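Wostum Introduces Inel Work Table With Matte White Top

New surface is intended for sorting, packing and light assembly; orders open in February

Wostum today announced the Inel, a fixed-height work table with a smooth matte white top. The table replaces the Sial, which has been in the company's catalog in a gray semi-gloss finish, and is sold to packing rooms, repair counters, school workshops and home offices.

The Inel top is supplied in a single size, 80 inches long, and is made without a center seam. It carries no printed grid, ruler or logo. Wostum removed the printed scale used on the Sial after customers reported that the markings interfered with reading labels and finding small parts. Buyers who need a scale can order a separate clamp-on rule, which attaches to the front edge and can be removed without tools.

The finish was selected under mixed lighting. Most packing rooms have overhead lamps on one side and daylight on the other, and a glossy top under those conditions reflects the lamp as a hard bright spot. On a matte top the same light spreads into a wide, soft band. The white will still shift between warmer and cooler tones from one part of the table to another, depending on the light source. This is a normal property of an off-white matte surface and does not indicate staining or uneven coating.

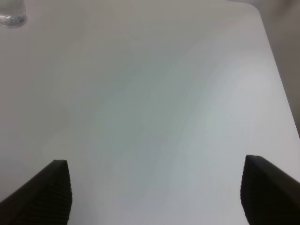
Surface preparation is the same for all uses. The top should be wiped with a damp cloth and mild dish soap, then dried. Abrasive pads, scouring powder and melamine sponges polish the matte layer and leave shiny patches that cannot be reversed. Marks from ballpoint pens and packing tape can be removed with isopropyl alcohol on a soft cloth. Acetone is not approved for any part of the table.

The Inel is rated for an evenly distributed load of 440 pounds. The rating applies with all four legs leveled and the rear crossbar installed. Point loads, such as a bench vise or a tape dispenser with a narrow base, should be placed within 24 inches of a leg. Wostum does not recommend drilling the top. A pre-drilled mounting plate for vises and lamps is available as an accessory and bolts to the underframe.

Leg assemblies carry over from the Sial. Existing Sial owners can therefore order the new top alone and fit it to their current frame with the original fasteners. The replacement top ships flat in one carton and weighs 114 pounds; two people are required to lift it. Frames with the earlier welded crossbar need an adapter bracket, part of the Zedel hardware kit.

The Zedel kit also includes leveling feet, edge bumpers and a cable clip strip for the underside of the table. It is sold separately and is compatible with both models. The edge bumpers are intended for tables placed against a wall. They should be left off the front edge, where they interfere with the clamp-on rule.

For packing use, Wostum advises keeping tape, labels and cutters on a rear shelf or in a side bin and leaving the main area clear between orders. Cartons should be cut on a separate mat. The top resists sliding wear from cardboard but is not a cutting surface, and blade cuts are excluded from the warranty.

Samples of the finish are available to trade customers on request. Each sample is cut from production stock and should be viewed in the room where the table will be installed, both with the lamps on and in daylight. Requests received by noon on Thursday ship the same week.

Orders for the Inel table and the replacement top open in February through Wostum dealers. The Sial will remain available until current stock is sold, and spare legs, feet and fasteners for it will continue to be supplied. Assembly instructions and load tables can be obtained from any dealer.

About Wostum
Wostum manufactures work tables, shelving and storage hardware for commercial and home use. Its product lines include Inel, Sial and Zedel.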